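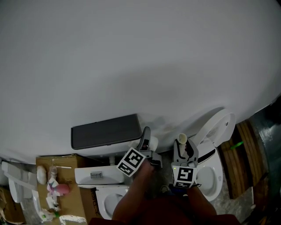
Quang Lã asked last term whether the short white tube between tank and the surface behind it could be left until the bowl is set, and the answer in these notes is no. Dry-fit it first.

Unit 3: Tanks, bowls and short connections

The Vesidthorpe practice bay has more than one white toilet, and the seats and lids differ. Check which unit you are on before taking parts from the Grimer tray. Parts from the Roltthorpe set do not interchange.

3.1 Supply and tank

Close the stop valve. Flush once with the button and hold it down until the tank drains. Sponge out the remainder. Lift the tank lid straight up and lay it flat on a towel. Chipped lids are charged to the group.

3.2 Short pipe

Measure the gap between the two sockets at the top and at the bottom. The readings should agree. Add the insertion depth at both ends, mark, cut square and deburr. For the worked problem, take a gap of 200 mm and an insertion depth of 50 mm at each end: cut length 300 mm. Push-fit seals get silicone grease. Do not use petroleum jelly on rubber.

3.3 Seat and lid

Raise the lid fully and check that it stays up unsupported. Tighten the hinge nuts by hand, then a quarter turn. A lid that drifts forward is usually a hinge set too close to the tank.

3.4 Record

Enter gap, cut length and seal type on the Phí sheet. Leave the leak column blank until the second fill.

Plumbing Fixtures, course handout. Questions to the workshop office. Back to top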